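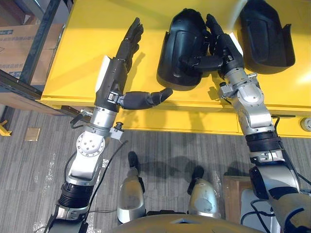

Hoi-yan Lui wants to know if she can walk the whole thing and still get a finisher's mug, and she says the old version of this page made it sound like we'd chase her off the course with a broom. Sorry, Hoi-yan! Yes, you can walk, and yes, you get the mug. I've rewritten most of the page since then, so if you read it last year, please read it again.

What is the Potdale Hill Run?

It's a footrace from the school field in Potdale, up over Bălan Ridge and down to the harbor in Skollerport. It goes off in October. Most of it is on dirt and grass, with a stretch of pavement at the end that everybody complains about (me too, my knees hate it). I've directed it for a while now and I've run it more times than I've run it well.

How much climbing is there?

1256 feet if you believe my watch. Other people's watches disagree, and I get emails. Nearly all of it comes in the first half, so don't go charging out of the field like I did my first time. The steep part starts right after the second gate.

What does it cost?

52 dollars. That covers your bib, the food at the finish, the bus back and the mug. Shirts are extra and you have to order them when you sign up. I used to bring spares along and then I'd spend the winter with a closet full of smalls, so no more spares.

How many people can run?

The limit is 195. It comes from our permit and I can't change it, even if you're very nice to me. Sign-up opens in June, at 8 in the morning, and last time it took a few days to fill.

Is there a waiting list?

Yes. If you get in from the list you'll have an email from me, and you have 2 days to answer before I move on to the next name. Check your junk folder. Please, please check your junk folder.

Can I give my place to a friend?

Until the end of August, sure. Write to me with both names and both email addresses and I'll switch it over. After that, no. Running under somebody else's name is the one thing I get really cranky about. If you go down on the ridge, the medics are going to be looking at the wrong phone number and the wrong allergies.

Do I get my money back if I'm hurt?

Before September you get it all back, minus the card fee. Later than that, you can roll your place over to next year once. I don't need a doctor's note. I've been hurt enough times myself to take your word for it.

Is there a time limit?

You need to be through the Bălan checkpoint by noon. That's plenty for a steady walker, and there's no cutoff at the finish itself. If you miss noon, we drive you down in the truck, and you still get soup.

Can I use poles? What about headphones?

Poles are fine, just keep the points down when people are passing you. Headphones are okay on the ridge but not on the road into Skollerport, where there's traffic. One ear isn't okay either! I get asked that every year.

What do I have to carry?

A jacket with a hood, a phone with some charge in it, and a cup. We don't put out paper cups at the water stops anymore. The jacket rule stays even if it's sunny in the field. I once stood up top in sleet while people were putting on sunscreen in Potdale.

I've heard the Metis team has its own start. Is that true?

No, they start with the rest of us. They just all wear the same orange and get there early enough to grab the front line. If you want to be up there too, get there earlier than they do (good luck). Teams score their first four finishers, and you can put a team together with anybody you like, as long as you tell me its name before bib pickup.

Can my kid run?

It's 16 and up for the full course, and anybody under 18 needs a parent's signature at pickup. Little ones can do the field loop, which goes off at 9, a half hour before the main race. It's free and it's chaos and I love it.

Dogs?

Not on the course, I'm afraid. There are sheep up there. Dogs on leashes are welcome at both ends.

Where do I park?

In Potdale, at the school. Skollerport fills up fast and you'd have no way over to the start. The bus back leaves from the harbor wall whenever it's full, and the last one goes at 4. If you miss it you're calling a cab, and there's only one cab.

When do results come out?

That evening if the laptop behaves, otherwise the next morning. If your time looks wrong, send me your bib number and what you think it should be. I was off by a whole minute for a woman last year and she was right to be mad.

Can I help out if I don't want to run?

Oh, absolutely. I'm always short of people for the second gate and for the dishes. You get fed, and you get a guaranteed place the following year if you want one. Use the contact form and put "helping" in the subject so it doesn't get buried under the watch emails.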